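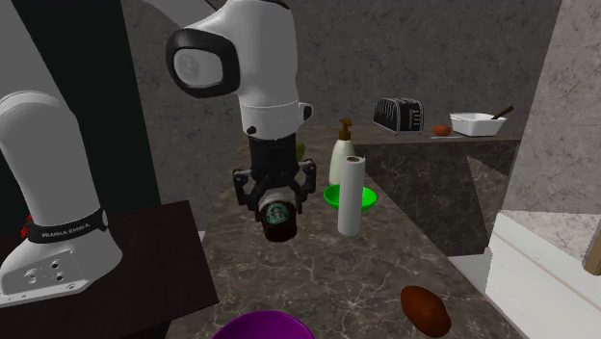
Ider began over a long lunch and one very stubborn question: can a robot do the chores yet? We're a small team, and we still ask it every morning.

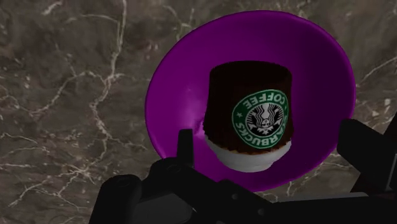

Our answer so far is "some of them, on a good day." We practice in simulated kitchens first, where even a coffee cup in a purple bowl gives us plenty to argue about (and we do!). Our Cunier project has 48 chores on its list, and we'd trust a machine with 4.
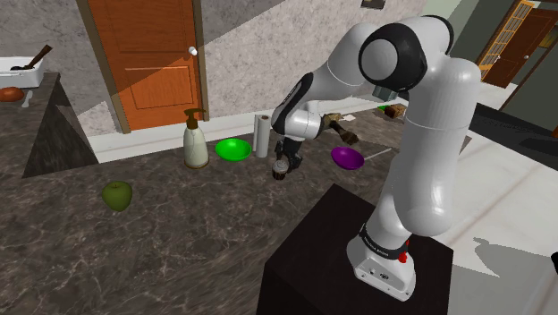
The other 44 keep us busy, and we'd love to hear which one you'd hand over first.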